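Skikholm Storage Wall: Owner's Guide

Section 4: Choosing a Spot and Hanging the Rail

Welcome back! If you've come straight from Section 3 you should have all your parts laid out and checked against the packing list, and your rail should be screwed together in one long piece. If it's still in two halves, go back and do step 9 before you read any further, as it's a real nuisance to join once it's up in the air. This section covers the wall itself, the rail, and the first few baskets. Set aside an unhurried afternoon for it, and have a second pair of hands nearby for step 5.

What you'll need
Tape measure, pencil, a long level, a stud finder, a drill with the bit supplied in bag C, a screwdriver, a step stool, and the paper template from the back of this guide. (If the template has gone missing, Drarkmont will mail you another one at no charge. Their address is on the back cover.)

Before you drill

1. Pick your wall. The Skikholm rail is 183 cm long, and it likes a little breathing room at each end so you can slide the end caps on. A laundry room, mudroom or closet wall will all do nicely. Stay away from the wall directly behind a stove or heater.

2. Find the studs and mark each one lightly in pencil. Go over the wall twice, once at shoulder height and once down near the baseboard, and see that your marks line up. Older houses can be full of surprises, so take your time here.

CAUTION: Never drill directly above or below an outlet or a light switch. If you have any doubt about where the wiring runs, please ask an electrician before going on.
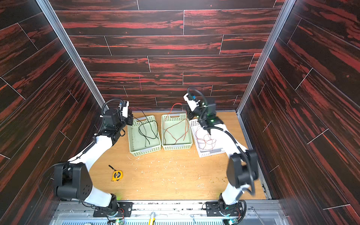
3. Decide on your height. Most folks are happiest with the top of the rail at eye level, but if children will be putting away their own things, come down a good bit lower. Hold the template up, step back, have a cup of coffee and look at it again. You'll be living with it for a long time!

Hanging the rail

4. Tape the template to the wall and check it with the level. Don't go by the ceiling or the baseboard, even in a newer home. Mark the holes through the template and take it down.

5. Drill your pilot holes. Ask your helper to hold the rail while you start the two outer screws, and leave both of them a turn or two loose. Check the level one more time, put in the middle screws, and then go back and tighten everything up, working from the center out.

NOTE: The screws in bag C are for wood studs only. For brick, block or metal studs you'll want the Fernandes anchor kit, sold separately, and the instructions in that kit take the place of steps 4 and 5.

6. Snap on the end caps. They're snug the first time, and a firm push with the heel of your hand will seat them. Please don't use a hammer.

Adding and filling the baskets

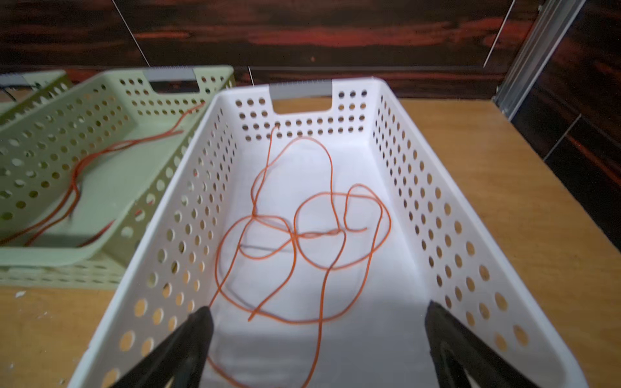
7. Hook the brackets over the rail before you load anything, and start with the ones nearest the studs. Once they're all on, slide them along until you like the spacing, and turn each thumbscrew until it stops. Now you can think about what goes where. Baskets with holes in the sides are handy because you can see at a glance what you've put away, but thin things do love to wander in them. A loose cord left in overlapping loops, like the orange one in the white basket, can easily end up against one of the holes, and then it's a bother to lift out in a hurry. Wind cords and string into a small coil and fasten them with a twist tie first. The same goes for shoelaces, ribbon, and those drawstrings that come out of sweatpants in the wash.

8. Put the heavier items closest to the wall and the lighter ones toward the front. Each pair of brackets is rated for one filled basket, and we'd ask you not to stack a second one on top, tempting as it is.

CAUTION: The rail is not a ladder, a chin-up bar or a place to hang a swing. Keep small children from pulling on the lower edge.

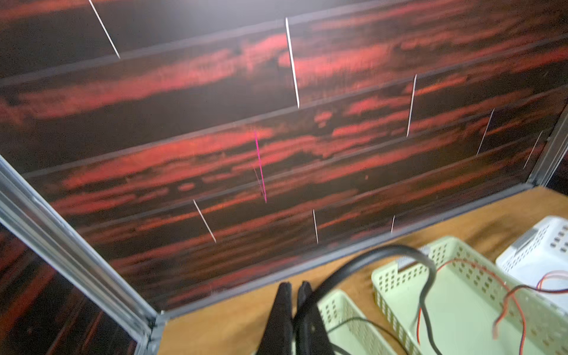 9. Wait a day, then check every screw and thumbscrew again. Wood settles a little around new hardware, and a quarter turn now will keep things from creaking later on. We like to repeat this each March, along with the rest of the spring cleaning.

Keeping it clean

Wipe the rail with a damp cloth and a drop of dish soap, then dry it well. Skip the scouring powder, as it dulls the finish. Gullumer furniture wax is fine on the wooden end caps, but keep it off the brackets or they'll slip.

Replacement parts
End cap, pair: part 368
Thumbscrew, bag of four: part 100
Paper template: part 1000

When ordering, please include the color of your rail, printed on the label inside the left end cap. Section 5 explains how to add a second rail underneath the first.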